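Evaluating the Hurkance Hand-Held Gripper Kit for Household Pick-and-Place Demonstrations
Group 4, Applied Robotics Project Report
Department of Mechatronics, Rondcombe College

1. Why we did this

Our course asks every group to put a commercial robotics product through a semester of use and report back on whether it does what the box says. The other groups picked line-following kits and a robot lawn mower. We picked the Hurkance, a hand-held gripper kit sold by Cladau, partly for sound academic reasons and partly because the lawn mower was taken.

The Hurkance is meant for people who want to teach a robot arm by showing it what to do, without having to own the arm for the showing part. You hold the gripper, you do the task, the kit records it, and some hours later a policy is supposed to come out the other end. The base kit costs 299 dollars, and the department paid, for which we remain grateful. Our question was a modest one. Could a group of students with one semester and no prior experience collect a usable set of demonstrations with it?

2. What you get

The gripper fingers come with orange ribbed pads on the inside and a white square marker on each one, which the software uses to work out how far open the fingers are. Cables are included. There are more of them than we expected, and they have opinions about where they would like to be.

The printed manual is four pages long. One page is a warranty. The online manual is better and was clearly written by somebody who has used the thing, although it assumes you have the older version of the trigger.

3. Setup

The sales page promises setup "before your coffee gets cold." Ours took a Friday, from nine in the morning until the building closed. Most of that went to calibration. You wave the gripper slowly in front of a printed board until the software is satisfied, and the software is hard to satisfy. It rejected our first attempts with the message "insufficient motion," so we moved more, and it then reported "excessive motion." There is a narrow band of acceptable waving between the two and we can now find it with our eyes closed.

We worked in a small white room with a cabinet at one end. We used the cabinet as our main test fixture because it had a door, a shelf, and a magnetic attraction to clutter, which made it a fair stand-in for a real kitchen or office.

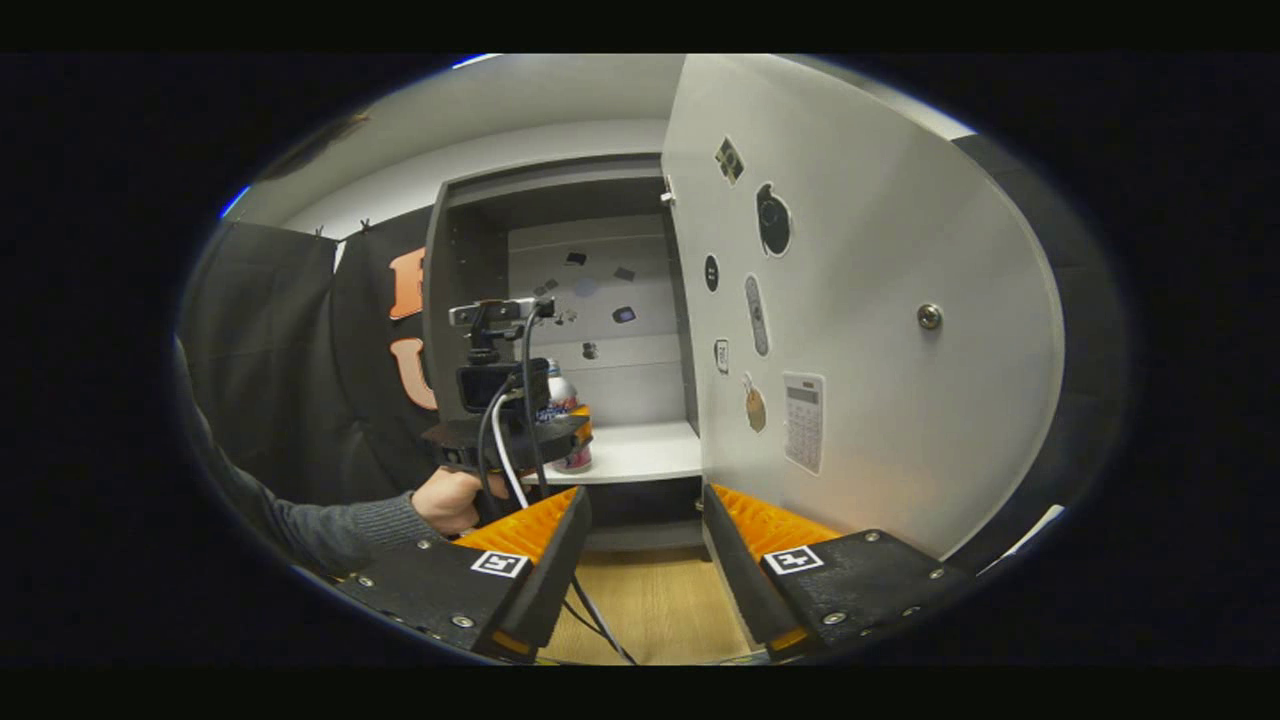 The tasks were opening and closing the door, taking a bottle off the shelf and putting it back, and removing small flat objects from the door and replacing them. We ranked these in advance from easy to hard. The ranking was wrong. Flat things were as miserable as predicted, but the door, which we had down as a warm-up, gave us the most trouble of all. Its knob is round and smooth metal, and the ribbed pads grip it well only if you come at it dead straight. Come in at an angle and the fingers slide off with great dignity.

4. Collecting the data

Cladau suggests 1000 demonstrations for a robust policy. We planned for that number, divided it by the hours left in the semester, and revised the plan.

Two habits helped. The first was doing each motion slower than felt natural, since quick wrist turns made the tracking jump. The second was routing the cables down and away before every session. When we forgot, they drifted across the view between the fingers and the recording had to be thrown out. We lost 47 recordings this way before somebody taped a reminder to the wall.

The gripper is comfortable for the first half hour. After that it is a dumbbell with software. We took turns and would advise any future group to do the same, and to write the turns down.

5. Results

Bottle recordings were the best of the lot, and nearly all passed the software's own quality check. Flat objects passed less often. Door recordings failed most, usually at the moment of contact with the knob. We did train a policy on the bottle task and ran it on the department's Owusu arm. It reached for the right place most of the time and closed its fingers at a moment of its own choosing.

6. Would we recommend it?

Yes, to a group with patience and a second set of hands. The hardware is sturdy and the pads show little wear. The software crashes less than it did in August, when the version we started on would quit if you unplugged anything at all, including things not plugged into it. We would like a lighter handle, a cable clip, and a manual that matches the trigger.

The kit is in the second drawer of the lab bench, with the calibration board. Please don't fold the board.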